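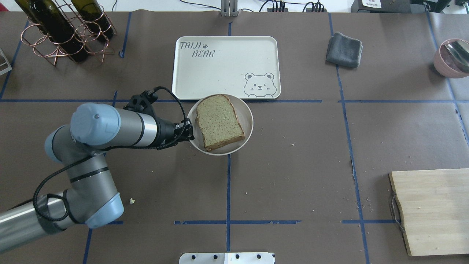 Step 1. Get the bread out and let it go a bit stale

Posted in May by Torunn Strömberg

We use cookies to remember your settings. Carry on reading and we'll take that as a yes. Manage choices

Right, quick one. Savoury bread pudding for two, made with seeded bread, eaten off a tray on your knees. I do it when there's the end of a loaf about and no plan for tea.

Slice in a bowl, left out on the table. Not wrapped. An hour is fine, overnight is better. If it's soft fresh bread and you're in a rush, put it in a low oven for 9 minutes and turn it once.

Whole-grain with seeds in is what I like. White works but goes to mush faster. Leave the crusts on, they're the best bit.

One slice per bowl to dry. Pile them up and the middle ones stay damp.

Step 2. Find your dish

Small oven dish, the sort you'd do a crumble for two in. Mine is an old Tangen one with a chip in the handle. Butter it properly, corners as well. I once did it with oil and was soaking that dish till the next night.

Step 3. Make the wet stuff

You want:

3 eggs
290 ml milk, whole if you have it
a big handful of grated cheese, something strong
a teaspoon of mustard
salt, pepper
a spring onion or two, or half an ordinary onion fried soft first

Eggs and milk in a jug, fork, beat. Mustard in. It goes lumpy, keep going. Then half the cheese. Save the other half for the top and put it somewhere you won't eat it.

Raw ordinary onion doesn't cook through in time so do fry it. Spring onions can go in as they are.

Step 4. Tear and soak

Tear the bread into rough bits, postage stamp up to matchbox. Four slices fills my dish. Yours might take five. Don't cut it neatly, you want ragged edges sticking up becuase those go crisp.

Into the dish, pour the jug over. Press down with the back of a spoon. Leave it 20 minutes. Seeded bread is slow to drink, so if there's still a dry corner poking out, push it under and give it a bit longer. If it all vanishes in and there's nothing left swimming about, splash more milk.

Put the oven on now. 180 fan. Every single time I forget this.

Step 5. Bake

Rest of the cheese on top. Middle shelf, half an hour. Have a look at twenty-five minutes. Should be puffed up, brown at the edges, and only a slight wobble in the centre. Knife in the middle should come out clean-ish. Milky means back in for five more.

Top going too dark? Bit of foil, loosely.

It sinks as soon as it's out. Fine, supposed to.

Step 6. Tray up

Use a tray with a raised rim. A flat board is no good on the sofa, ask my carpet. Bowls rather than plates too, it's easier to chase the last bits with a spoon. Warm the bowls if you can be bothered, hot tap for a minute then dry them.

Put the bowl on the tray before you fill it and carry the lot in one go. Fork, spoon, kitchen roll, drink. Drink goes on last and nearest your body.

Something sharp with it. Pickled beetroot, or tomatoes with vinegar and salt. Brown sauce if that's how you were brought up.

Leftovers

Keeps till the next day in the fridge, covered. Cold slices fry well, little butter, medium pan, lid on for the first few minutes so the middle heats up. Don't microwave it. Well you can, but it goes like a wet sponge.

Freezing, I've tried it once and it was watery. Wouldn't again.

A few swaps

Ham, torn up small, in at step 4.
Leftover greens, squeeze them really hard first.
No mustard: Worcester sauce, same amount.
No milk: I've used half stock and half cream, very rich, go easy on the salt.
Oat milk was ok. Sets a bit softer, leave it in a few minutes more.

Sweet version, leave out the cheese, onion and mustard (obviously) and put in sugar, sultanas and a grating of nutmeg. Same eggs, same milk, same oven. Seeds are a bit odd in a sweet one but my lot eat it. Might write that up properly when I've got the sugar right, last time it was too much and teh sultanas on top burnt.

Get the Mirnari kitchen letter once a month. Enter your email to sign up. Unsubscribe whenever you like.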